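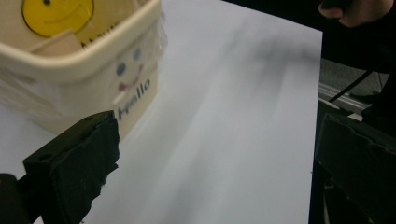

The Stisska community center opened its new sorting room this month, and the place is already a hit with families who used to drive across town to drop off bottles, boxes and worn-out toys. The room has long tables, good light and a whole crowd of bins decorated by kids from the after-school club. One cream-colored plastic bin has a face drawn right on the front, with two blue dots for eyes, a red smile and the word "hello" in dark blue marker, and there is a round yellow smiley sticker inside to match. It's very hard to stay grumpy about taking out the recycling when the bin greets you first!

The idea came from Savita Nigam, who runs the after-school club and wanted the children to have a real part in the new room before it opened. She bought a stack of plain bins, handed over the markers and stickers and more or less stood back. The club spent four afternoons on it. Some bins got animals, some got names, and one shy first-grader covered hers in tiny clouds and then asked if she could do another.

"They argued for 20 minutes over what a bin would say if it could talk," Nigam said. "Hello won. I thought that was a lovely choice."

Sorting is open to anyone, and no sign-up is needed. Visitors bring what they have to the tables, check it against the chart on the wall and put each thing where it belongs. Clean cardboard goes flat, bottles should be rinsed at home, and lids can stay on. Bins are lined with clear bags so the marker drawings stay visible and the bags can be lifted out and tied when they are full. The center asks people not to bring paint, batteries or broken glass for now, though a separate shelf for batteries is planned for December.

The room used to be storage for folding chairs, and anyone who went in there before the work started will remember the brown carpet and the single bulb. The carpet is gone, the walls have been painted a warm yellow, and there is finally a sink. Zisto, the hardware store on the corner, gave the shelving and a good discount on the paint. The whole job came in at just over $500, most of which went to the plumbing - the old pipe behind the wall had to be replaced before the sink could go in.

Jhonatan Marulanda, who looks after the building's programs, says the response has been bigger than anyone planned for. On opening morning 70 people came through the door before lunch, many of them with kids pulling them along to see a particular bin. He had set out coffee for a much smaller group and ended up making three more pots.

"People come in to drop off a bag of cans and then they stay and talk," Marulanda said. "I had two neighbors meet for the first time over a pile of cereal boxes, and they live on the same floor."

Materials that can be used again don't all leave the building, either. The art room next door gets first pick of the cardboard, egg cartons and fabric scraps, and the club has already started on a cardboard town that now takes up most of a windowsill. Kotton, the sewing group that meets at the center in the evenings, is taking clean fabric of any size and would especially love old denim. Members are making tote bags that people can borrow to carry their sorting from home, and the first few are hanging by the door.

There is talk of a second round of decorating, too. Plenty of adults have asked, half joking and half very serious, whether they can have a turn. Nigam has set aside 5 plain bins for exactly that, and she says markers will be out on the table for anyone who wants to give it a try. She only asks that the drawings be friendly and that people leave a clear spot for the label.

The sorting room is on the ground floor, past the Tiwari reading corner and to the left. It opens at 9 a.m. and closes at 6 p.m., and there is a ramp at the side entrance for strollers, carts and wheelchairs. Questions about what can be brought in can be left at the front desk or asked in person at the tables, where someone from the center is on hand all afternoon.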